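7. Grip faults and dropped bottles

7.1 Before you trust the fault code

The hand reports a slip as G-83. The Brendeo manual describes this code as "object lost". In our experience it means that the finger motors drew less current than expected for a moment, and the controller drew its own conclusion. The bottle may be on the floor. It may equally be sitting in the hand exactly where it was. Go and look before you clear anything.

The reverse also happens, and it is the reason this section was rewritten. On Tuesday, April 25, 2023 the Teltholm cell dropped a full bottle of detergent from shoulder height with no code at all. The log shows a steady grip for four seconds after the bottle had left the hand. Florin Vasiliu went through the log twice and found that the torn edge of a label had folded under a fingertip and was holding the pad down. The controller took that for contact.

CAUTION: A green grip light does not mean that the bottle is held. Stay out from under the arm whenever it is raised, whatever the light says.

7.2 Clearing a G-83

1. Press PAUSE on the pendant. Do not use the emergency stop for this unless someone is at risk. On this model it releases the fingers after up to 2 seconds, and anything in the hand will fall.

2. Check by eye whether there is a bottle in the hand.

3. If there is, support it from below with one hand and choose OPEN SLOW. Keep your fingers away from the knuckles.

4. If there is not, find it. Wipe up any spill before the arm moves again. Detergent on the finger pads will give you the same fault all afternoon.

5. Wipe the pads with a damp cloth, then a dry one. The manual recommends the Nugroho cleaning spray. We tried it and saw no difference from water.

6. Choose CLEAR, then HOME. If the code comes back before the arm reaches home, go to 7.4.

Note: AUTO RECOVER does steps 3 to 6 for you, according to the supplier. It also skips the looking. Leave it switched off.

7.3 Checking the bottle and the grip

Bottles go round the cell many times during testing and they suffer for it. The fingers press on the same places, the labels tear and the paper works loose. The software has no idea of any of this. It was tuned on new bottles.

1. With the arm low and over the table, run GRIP HOLD.

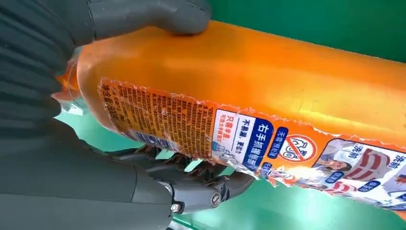 2. Watch the upper and lower fingers while the hold is on. Both sets should bear on the bottle itself. Loose paper under a pad counts as a failed check, even if the hold looks firm.

3. Run TILT TEST at the slowest speed. Any creep of the bottle through the fingers is a fail – do not turn up the grip force to hide it. Extra force dents the plastic and makes the next grip worse.

4. Trim off loose label with scissors, or take the bottle out of use. Do not tape it. Tape slides, and its edge lifts within a day.

5. Look at the screws on the finger joints. If one is standing proud, stop and tighten it with the arm powered down.

7.4 If the fault keeps coming back

Restart the controller once. If you find yourself doing it a third time, it isn't helping.

Prunenum, who wrote the grip software, will ask for the log and suggest an update. Send the log. Before you accept the update, ask what was changed in the slip detection and get the answer in writing. The September update was said to cure false contact and the drop described in 7.1 happened with it installed.

Until the fault is found, run the cell with empty, capped bottles only and keep the arm below table height plus one bottle.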